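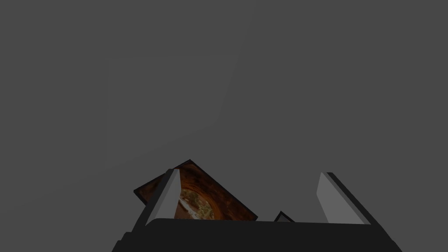
How to Set Up a Power Station for an Outage (and Keep the Fridge Out of It)

Posted Apr 12, 2024 by Elisa Negri

The power in Bretville goes out whenever a squirrel has an idea. We had two outages last winter, and during the second one I discovered that my emergency kit consisted of a scented candle, a phone at nine percent, and a flashlight full of leaking batteries. I have since bought a portable power station and made most of the available mistakes with it. What follows is the setup I ended up with.

You will need a power station, a notepad, a plug-in watt meter (borrow one, you'll use it twice a year), one decent extension cord, and an hour when the rest of the household doesn't mind you unplugging things.

Step 1. Find out what you own

Look at the label on the back or bottom of the unit. There are two numbers that matter and the box will have printed the less useful one in enormous type.

Watt-hours (Wh) is how much is in the tank. Watts (W) is how fast you can pour it out. Mine is a Clenometti with 700 Wh of storage and a 700 W inverter, which made the two very easy to confuse and I did so for a month. A unit can have a huge tank and a tiny spout, or the other way round.

You won't get the full tank, either. The inverter takes a cut for turning battery power into wall power, and it takes that cut even when all you've plugged in is a lamp. Plan on losing 15 percent or so. If you can charge a phone from the USB port and skip the inverter, do that, and switch the AC side off when you aren't using it. There's a button. It took me a while to find it too.

Step 2. Measure, don't guess

Plug the watt meter into the wall and the appliance into the meter. Write down what it draws while running. For anything that cycles on and off, leave it for a full day and read the total instead.

My results, for our house only:

Wi-fi router: 9 W
LED lamp: 7 W
Laptop, charging: 55 W
Box fan on low: 40 W
Electric kettle: 1500 W, and we will not be speaking of it again

Anything that exists to make heat is off the list. That covers the kettle, toaster, hair dryer, space heater, and the slow cooker you were about to argue for. Get a camp stove and use it outdoors.

Step 3. Do the arithmetic

Take your watt-hours, knock off the 15 percent, and divide by the total watts of whatever you want to run. For me that's 595 usable watt-hours. Router plus lamp is 16 W, so the two of them could run for about 37 hours. Add the laptop and the total is 71 W, which brings it down to a little over eight hours, although the laptop stops pulling that much once its battery is full.

Fridges are awkward. The compressor needs a burst of power to start, often several times what it uses while running, and a small inverter may just beep and shut off. Check the surge rating in the manual before you count on it. I decided to leave mine alone. A closed fridge keeps food safe for about four hours, and after that the cooler and ice packs come out. The hard part is keeping teenagers from opening it to see whether it's still cold.

Step 4. Pick a spot

Dry, level, indoors, with space on every side for the fans. A closet shelf is fine for storage and terrible for use. Keep it off the bed and away from the heating vent. Don't run the cord under a rug.

And never plug a power station into a wall outlet to "feed the house" with one of those double-ended cords. It can kill a line worker, or you. If you want whole circuits backed up, call an electrician and have a transfer switch put in.

Step 5. Charge it and then remember it exists

Most lithium units like to be stored partly charged, somewhere cool. Follow your manual on the exact figure. I keep mine at 80 percent and top it off to full when the forecast starts using words like "significant."

A folding solar panel is worth having if you get long outages. Mine is a Skesemlow, and it makes its advertised output on perfectly clear days at noon when pointed straight at the sun, conditions I have met once. Expect a good deal less. Move the panel every hour or two, keep the power station itself in the shade, and check that the panel's voltage is within the unit's input range before you connect the two.

Step 6. Hold a fake outage

Pick an evening in April, when the weather is mild and the stakes are low. Leave the breakers alone and simply agree not to use the outlets or the switches. Run only what's on your list until bedtime. Ours taught us that the extension cord was too short, that the lamp's plug didn't fit next to the router's, and that my husband Googles things at a rate the router can barely support.

Write the corrections on the notepad and tape the page to the unit. Mine says: AC BUTTON ON LEFT. LAMP IN FIRST. NO KETTLE.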